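Print this page | E-mail this page

Brullow Hall — Exterior and Roof Inspection Checklist, with Comments
Inspected 2020-04-07. Prepared for the building owner by Galang Building Inspection.

Ratings: OK = no action. W = watch, look again at next visit. R = repair. U = urgent, do before anyone works on or under the area.

The building is two stories, brick on a stone foundation, with a low-slope main roof and a steeper front section behind the parapet. The rear addition is later and is wood frame. Weather was dry with light wind. Access to the main roof was by the inside hatch. The front slope was checked from a ladder and with binoculars.

1. ROOF ACCESS

1.1 Ladder to hatch — R
Two rungs loose at the left rail. Tighten or replace before the roofing crew starts.

1.2 Hatch cover and latch — OK
Latch holds. Gasket is old but still seals.

1.3 Guard rail at hatch — U
None fitted. A temporary rail has to be up before work begins. Falla Roofing has agreed to supply one.

2. MAIN ROOF

2.1 Membrane — R
Patched many times. Blisters along the east side, some soft underfoot. Total area is 581 square feet on the rear section, and I would replace all of it — patching again will not last two winters.

2.2 Decking — R
Soft spots near the drain and at the base of the old vent. Original boards are visible from the attic and most are sound. Allow for replacing boards near the drain once the membrane is off.

2.3 Drain and strainer — R
Strainer missing. Leaves in the bowl.

2.4 Flashing at parapet — R
Open at both corners. Someone has used roof cement over the old metal and it has cracked.

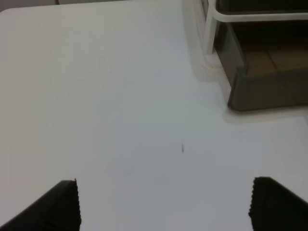 2.5 Coping stones — W
Seven stones have open joints. None moved when pushed by hand. Rake out and repoint in the same lift as the flashing so the scaffold only goes up once.

2.6 Skylight — OK
Glass is wired and unbroken. Frame was painted last August and the paint is holding.

3. FRONT SLOPE

3.1 Shingles — R
Curled at the lower courses. Nearly 1,000 shingles would be needed to do the slope, and it should be done with the main roof.

3.2 Ridge — W
Straight when sighted from the street. Cap pieces worn.

3.3 Gutter — R
Back pitch at the north end. Water has stained the brick below. Rehang, and add a downspout bracket at the second floor.

4. WALLS AND CHIMNEY

4.1 Chimney, upper part — U
Leans toward the alley. Mortar can be raked out with a finger for the top seven courses. Keep the alley closed on that side until it is taken down to sound brick.

4.2 Brick, front — OK
Good condition. Do not sandblast. Use a soft lime mortar for any repointing — the hard gray patches from earlier work have already broken the faces of the bricks around them.

4.3 Brick, rear — W
Hairline step crack from the corner of the back window. Gauge fitted. Read it at the next visit.

4.4 Cornice — R
Painted metal over wood. Rust at three seams. The wood behind could not be seen. Open one section and look before pricing the rest.

4.5 Upper windows — W
Sills are weathered. Putty missing on several panes. Not part of the roof contract.

5. SITE SAFETY DURING THE WORK

5.1 Sidewalk cover at front door — R
Needed for the full length of the front. Vevier Scaffold quoted for the door only; ask for a new quote.

5.2 Material hoist — W
Location agreed at the rear. Keep clear of the overhead service line, and have the power company sleeve it first.

5.3 Dumpster and chute — OK
Place on the gravel, not on the sidewalk vault.

5.4 Fire watch — R
No torch work after midday unless a person stays for two hours afterward. Extinguisher at the hatch and another at ground level.

5.5 Stacking of sheets and shingles — R
Spread along the bearing walls. Do not stack at mid-span.
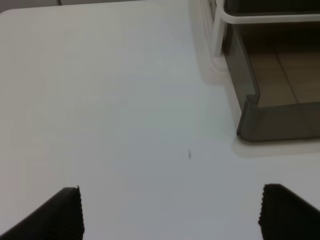
White tabletop.

6. ATTIC

6.1 Rafters — OK
Old water marks on four. Probe did not go in.

6.2 Insulation — W
Wet below the drain. Remove that part and let the boards dry before covering.

6.3 Wiring — R
Some cloth-covered cable still live near the hatch. Electrician to disconnect before decking comes up.

Items marked U are to be signed off before the start date is set. Walls inside closets and the crawl space under the rear addition were not inspected.

Contact Galang Building Inspection | Copyright 2020 | Back to top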